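Kornetero Quarterly
Home Stories Essays Back Issues Submit About
Reading time: 2 min
Print this story E-mail to a friend

The Cinham Allowance

The airline's letter permitted me 41 pounds, and my aunt's will permitted me the contents of the kitchen table. She had left the house to the church, the piano to a rival, and the table, "as found, cloth excepted," to me. The cloth was to go to the Rahimi place on the corner, where she had eaten lunch for 18 years and complained about the soup.

I drove 186 miles to Cinham in June to see what I had come into. The lawyer let me in, looked at the table, looked at the will, and went to wait in his car.

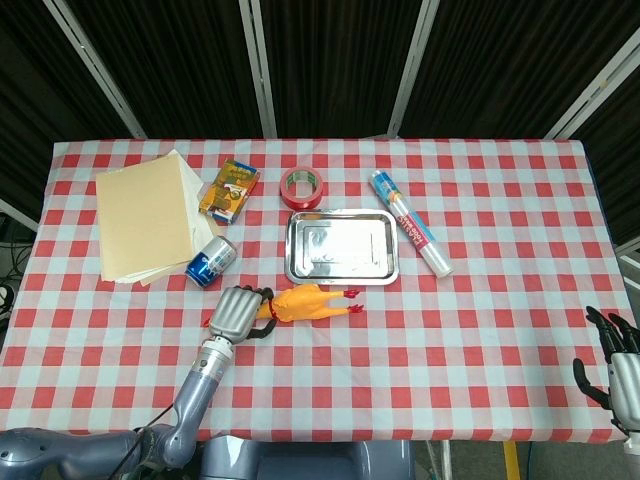
The estate, on gingham.

I began with the paper, hoping for a deed or at least a scandal. I lifted the tan sheet on top, then the whiter ones underneath, and every one of them was blank on both sides. My aunt had always said she was working on her memoirs.

The steel tray I put in the yes pile. The plastic wrap went on the tray, and the red tape went on the plastic wrap, and I felt briefly like a man who could run a household. The little cardboard box I shook next to my ear. It gave nothing away, much like the family.

The drink can lay on its side by the papers. She used to tell me soda was for people with no inner life.

That left the chicken. It was orange and made of rubber, and I had given it to her myself when I was a child, wrapped in newspaper, for a birthday she had asked us all to ignore. She thanked me in a voice you could have stored fish in. I assumed it went out with the trash that same night.

I squeezed it. Out in the driveway, the lawyer rolled up his window.

According to the inventory, which he made me sign on the hood of his car, my inheritance came to $1,160, most of it an old Nenetti table with one short leg. The chicken was entered as "ornament, poultry." I asked whether I could contest the wording. He said people usually contested the money.

I dropped the cloth at Rahimi on my way out of town and stayed for lunch. She was right about the soup. The chicken rode home up front with the seat belt on, and I let it pick the station.

Print this story E-mail to a friend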